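Sorting bins, do you go by size or by type?
Posted in Small Spaces / Storage

jellejansen_
ok so I finally cleared the white table and got bins on it, nearly a whole Wednesday gone. Plan was one bin per type - paper stuff, kitchen stuff, whatever. Fell apart in an hour. Things that are flat and boxy don't care what type they are, they just lean over and eat the whole bin.
Exhibit A, the flowery box. Book sized more or less. Where does it go?? 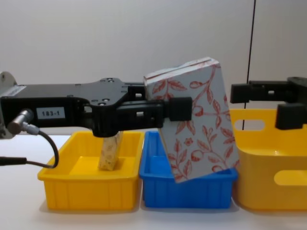
the box in question, red vines on white, over the blue tray

It's pretty so I want to keep it. Not sure it earns the space tho.

hanneke_v
By size. Always by size. Flat things stand up along one side like files, small stuff goes in front. I did 13 drawers this way in March and haven't touched them since.

plindska
disagree w/ hanneke. By size looks great for a week and then you can't find the tape. Type every time, and if something doesnt fit its type it goes on a shelf.

hanneke_v
If you can't find the tape your bins are too deep. Different problem.

plindska
my bins are fine thanks

Emiliano G.
Neither, go by how often you grab it. Blue for daily, yellow for the rest. Jelle the box is nice but is there anything in it? If it's empty, use it as the divider. Saves you buying those plastic ones, I paid 16 bucks for a set of 4 and two cracked.

jellejansen_
oh divider is smart. Would need to stand on its long edge I think, will measure tonight.
Colors are just what the store had btw, no system. Three in a row, fits the table and leaves me a bit at the front for keys and mail.

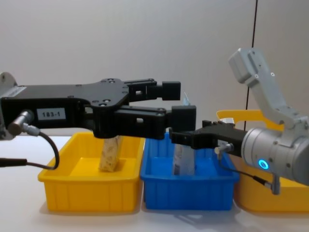
bins lined up on the table, blue one and the yellow on the left

veerle.vd
I like them up against a plain wall like that, calm. Wouldn't put keys in front though, they'll end up in the bin by Friday. Ask me how I know. Hook by the door.

plindska
+1 hook

Pao-chu S.
Question for the size people, what do you do when one thing is tall? I have a bottle that sticks up over everything and it drives me nuts. Tried laying it down, leaked all over 29 birthday cards. Yes I counted, I had to dry them

hanneke_v
Tall goes at the back in a corner, wedge something next to it. Or it gets its own spot outside the bins. Sorry about the cards :(

Emiliano G.
tall things live under the sink. case closed

Pao-chu S.
it's hand lotion, not going under the sink lol

jellejansen_
Measured. Box fits the blue one standing if I take the other junk out first. So going size for blue and type for the yellow, everybody gets half a win. Will label with masking tape for now, see how it goes for a couple weeks.

plindska
half a win for size is a full loss for me but ok. post when you've done the labels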